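About Gikham Equipment Planning

Gikham helps small organizations work out what to buy, when to buy it and what it will cost to keep running.

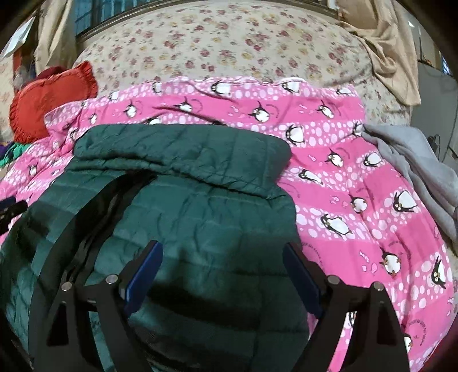

Most of our clients are laundries, care homes, hotels and textile sorting shops that want to bring in some automation and have never bought a robot before. They usually come to us with a quote from a vendor already in hand. We read the quote, visit the site, look at the work and write a plan the client can take to a board or a bank.

We don't sell equipment. We take no commission from the companies that do, and our fee is the same whether a client buys a full system, a single hand tool or nothing.

How we started

Hollis Haverford and Viorica Grgić opened the Inumstead office after working together at a commercial laundry, Hollis in purchasing and Viorica in maintenance. The laundry had bought a folding line that handled flat sheets well and stopped on almost everything else. The purchase price had been argued over for months. The cost of spare parts, floor work and training had not been in the budget at all, and it came out of the repair account for the next 2 years.

Our first client was the Vendholm group of guest houses. They wanted to know if a sorting arm would pay for itself in their linen room. We told them to wait, replace two old dryers first and look at the question again when their lease came up. They did, and they are still a client.

What we do

Site review. One of us spends a full shift with the people who do the work. We note what gets handled, how it arrives and where it piles up. Bedding and clothing are hard for machines because they have no fixed shape, and a padded jacket behaves very differently from a pillowcase. A vendor demo with clean, matching towels won't tell you much, so we ask vendors to run the client's own items.

Budget. We build a budget that covers the whole life of the equipment: purchase or lease, shipping, electrical work, guarding, software fees, consumables such as grip pads, service visits and staff time. We keep the vendor's figures and our own in separate columns so anyone can see where they differ.

Trial planning. For most clients we suggest a paid trial before a purchase. A usual trial runs 6 weeks. We write down what counts as a pass before it begins, and the vendor signs that page too.

Purchase support. We draft the request for quotes, compare the answers and sit in on the calls. We pay close attention to who owns any data recorded on site, how long parts will be stocked, and what happens to the software if the vendor is sold.

Follow-up. We come back after the first year and compare the budget with what was spent. If our numbers were off, the report says so and by how much.

How we charge

Site reviews are a fixed fee, set before we visit. Budget and purchase work is billed by the hour with a cap. Travel within 120 miles of Inumstead is included. Organizations with a yearly equipment budget under $100,000 can ask for the small-site rate, which covers a shorter review and a budget of one or two pages - often that is all they need.

The best time to call is before your budget year is set. For clients whose year begins in July, that means winter or early spring. We can work faster, but vendors often take weeks to answer detailed questions, and a rushed comparison tends to favor the one who replied first.

The people

Hollis Haverford handles budgets, contracts and leasing. He teaches an evening class on equipment purchasing at the Hinojosa Adult Learning Center and answers most of the mail.

Viorica Grgić runs site reviews and trials. She spent her early career repairing pressing and conveyor equipment, and she still reads the maintenance manual before the brochure. Vendors who can't send her a manual are asked to try again.

Getting in touch

Write to the Inumstead office with a short note on what you handle, how many shifts you run and whether you have a quote already. Please include the quote if you do. We reply to every inquiry, and the first call is free.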